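Ferkik 手持ちグリッパー製作 よくある質問
Karkwood 共同工房 ロボットのページ

最終更新:6月
書いた人:Yen-ting Wu

Ferkikを自分で作りたい方から、同じ質問をよくいただきますので、このページにまとめました。日本語は私の母語ではありません。意味が分かりにくい文がありましたら、どうぞ教えてください。すぐに直します。工具の使い方のところは Wanpen Bunnag さんに確認していただきました。

目次
はじめる前に
部品と材料
組み立て
配線と電源
つかむテスト
工房の使い方

はじめる前に

Ferkikとは何ですか。
手で持って使う二本指のグリッパーです。取っ手のレバーを握ると指が閉じます。最初は自宅の机の上で作り始めましたが、机が小さすぎましたので、今はKarkwoodの共同工房で続けています。後でロボットアームの先にも同じ指を付ける予定です。手で持つ型で指の形をよく調べてから、アームの型に進みたいと考えています。

初めての人でも作れますか。
はい、作れます。ただし、ねじを切る作業と、圧着の作業が少しあります。どちらも経験がない方は、先に工房の金曜日の夜の会に来ていただくと安心です。私も圧着は工房で覚えました。最初の一本は引っぱったら抜けました。

何日ぐらいで完成しますか。
人によって違いますので、日数をお約束することができません。一番時間がかかるのは、部品の印刷ではなくて、指の左右を合わせる調整です。週末だけで完成させた方もいますし、調整だけで一か月かかった方もいます。

設計データはもらえますか。
はい。工房の共有フォルダーの「Ferkik」の中に入っています。工房の会員でない方はメールでご連絡ください。改造したデータを公開なさるときは、元の名前を書いてくださるとうれしいです。古い版のデータも消さないで残してありますが、新しく作る方は使わないでください。指の穴の位置が違いますので、今のパッドが付きません。

完成品を売っていますか。
売っていません。部品のセットもありません。自分で作る方のための計画です。

部品と材料

3Dプリンターを持っていません。どうしたらいいですか。
工房のプリンターを予約して使うことができます。指の取付部は小さい部品ですので、予約の短い枠で足ります。本体は長い時間が必要ですから、朝の枠を取ってください。夜の枠で始めると、終わる前に工房が閉まります。

指の取付部は何色でもいいですか。
色は自由です。私は白を選びました。鉛筆で印を書くことができて、ひびが入ったときにも早く気がつくからです。黒で作った方は、穴の周りのひびを見つけるのに苦労していました。

パッドはなぜ溝がある形ですか。
平らなパッドも作って比べました。平らなパッドは、四角い箱をつかむときには問題がありませんでしたが、丸い物では滑りやすかったです。細かい平行な溝を付けた形にしてから、丸い物も持ちやすくなりました。溝をもっと深くした型も試しましたが、溝の底から裂けてしまいましたので、今の深さに戻しました。

パッドはどのくらいの間使えますか。
私たちの記録では、200回つかんだ後で、溝の角が丸くなり始めます。丸くなってもすぐに使えなくなるわけではありません。紙コップのような軽い物はまだつかめます。重い物を持つ予定がある場合は、新しいパッドに交換してください。

パッドを洗ってもいいですか。
取付部から外して、水と中性洗剤で洗ってください。アルコールで強く拭くと、表面がべたべたになったことがあります。洗った後はよく乾かしてください。溝の中に水が残りやすいので、柔らかい布を押し当てて取ります。

ねじはどこで買えますか。
近所のホームセンターで買える普通のねじです。長さは8ミリです。10ミリのねじを使いますと、先が裏側に出てパッドに当たります。工房の引き出しにもありますが、みんなのねじですので、使った分は後で足しておいてください。

Sustgateのレバーを使ってもいいですか。
使えます。私の一号機もSustgateのレバーです。Chengのレバーは少し太いですから、取っ手の穴をやすりで広げる必要があります。どちらを選んでも、指の開く幅は同じです。手が小さい方にはSustgateの方が楽だと思います。

組み立て

どの順番で組み立てますか。
取っ手、リンク、本体、指の取付部、パッドの順番です。パッドを先に付けてしまう方が多いのですが、取付部のねじを締めるときに工具がパッドに触って傷が付きます。パッドは最後にお願いします。

ねじはどのくらい強く締めますか。
指で回して止まったところから、ドライバーで四分の一回転だけ締めます。電動ドライバーは使わないでください。プラスチックのねじ山は、一度つぶれますと元に戻りません。つぶしてしまったときは、取付部を新しく印刷する方が、接着剤で直すより早いです。

左右の指がずれて閉じます。
まずリンクのピンを見てください。片方のピンが奥まで入っていないことが一番多い原因です。ピンが正しいのにずれる場合は、取付部のねじを少しゆるめて、指を閉じた状態で薄い紙をはさみ、そのまま締め直してください。紙が左右どちらにも動かなければ大丈夫です。

レバーが重くて、すぐに手が疲れます。
ばねが強すぎるか、リンクの穴が狭いかのどちらかです。ばねを外して、指を手で動かしてみてください。ばねがなくても重いときは穴の問題ですので、ドリルの刃を手で回して穴の中をきれいにします。軽く動くときはばねを弱いものに替えます。

パッドが取付部から浮いてきます。
接着する面の油が残っていませんか。印刷したばかりの部品を素手で触ると、油が付きます。きれいな布で拭いてから付けて、クリップでとめて一晩待ってください。私は待てなくて、二時間でクリップを外して失敗しました。

配線と電源

手で持つ型にも電気が必要ですか。
つかむだけでしたら、電気は必要ありません。指の開きを記録するセンサーを付ける場合だけ、電源と信号の線が必要になります。最初はセンサーなしで作って、動きに満足してから追加することをおすすめします。

ケーブルの色に決まりはありますか。
電源のプラスは赤、マイナスは黒にしています。信号線の色は自由ですが、必ず表に書いてください。以前、赤いケーブルを信号に使った方がいまして、次に作業した方が間違えてしまいました。センサーが一つ壊れました。

ケーブルが指に引っかかります。
取っ手の後ろから出して、手首の側に回してください。指の側に回すと、閉じるたびに線が引っぱられます。結束バンドは強く締めないで、線が少し動くくらいにします。
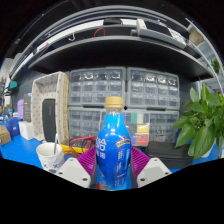

つかむテスト

最初に何をつかんだらいいですか。
飲み物のボトルがいいと思います。私たちも、青いラベルで金色のキャップのボトルをよく使います。机の上に立てて、両側からパッドを当ててください。レバーはゆっくり握ります。早く握りますと、片方の指が先に当たって、ボトルが倒れます。

ボトルのどの高さをつかみますか。
最初はラベルのある胴の部分でお願いします。肩のところは上に向かって細くなっていますので、パッドが斜めに当たります。胴で安定してから、少しずつ位置を上に変えて試してください。キャップだけをつかむテストは、ずっと後でかまいません。

何回成功したら合格ですか。
私たちの決まりでは、25回続けて落とさなかったら合格です。途中で一回でも落としたら、最初から数え直します。厳しいと言われますが、続けて成功しないと、左右のずれが見つかりません。回数は紙に書いてください。頭の中だけで数えると、話しかけられたときに分からなくなります。

ボトルが指の間で回ってしまいます。
両方のパッドが同じ高さで当たっているか、横から見てください。高さが違うと、そこを中心に回ります。高さが合っている場合は、パッドの溝にほこりが入っていないか確認してください。ほこりは乾いた歯ブラシで取れます。

紙コップがつぶれます。
レバーを最後まで握らないでください。物に触れた感じがしたら、そこで止めます。それでも難しい方は、取っ手の中に入れるストッパーのデータがありますので、印刷して使ってください。中身の入ったコップで練習するのは、空のコップで上手になってからにしましょう。

テストのとき、机の上を片付ける必要がありますか。
全部を片付ける必要はありません。普段の机で使う道具ですから、普段の物があるところで試す方が役に立ちます。植物の葉も、ケーブルも、引き出しの箱も、そのままで大丈夫です。ただし、飲み物をつかむときは、電源の入った機械を遠くに置いてください。

記録はどのように書きますか。
日付、つかんだ物の名前、つかんだ高さ、パッドの番号、落とした回数を書きます。失敗した回の方が大切ですので、どちらの方向に落ちたかも書いてください。ノートは棚にあります。写真は撮っても撮らなくてもいいです。

工房の使い方

何時から使えますか。
朝8時から使えます。鍵は会員の方が開けます。見学だけの方は午後に来てください。午前は切断機を使う方が多くて、話す声が聞こえません。

部品の引き出しは自由に使ってもいいですか。
ラベルが貼ってある引き出しは、そのラベルの部品だけを入れてください。ラベルのない引き出しは、中を見てから使ってください。分からない部品が入っていたら、捨てないでWanpenさんに聞いてください。

作りかけのFerkikを置いて帰ることはできますか。
できます。箱に入れて、名前と連絡先を書いた紙を付けてください。パッドを付けた状態で置くときは、指を必ず開いておきます。閉じたままで長く置くと、溝に跡が付きます。

自分で考えた指の形を試したいです。
ぜひ持ってきてください。取付部のねじ穴の位置が同じでしたら、どんな形でも付けることができます。今は三角の溝と、溝の間が広い型を比べています。結果が出たら、このページに書きます。

ここに答えがない質問は、どうしたらいいですか。
工房の掲示板に書いていただくか、金曜日の夜に直接聞いてください。メールの返事は遅くなることがあります。急ぐときは、題名に「Ferkik」と、困っている部品の名前を書いてください。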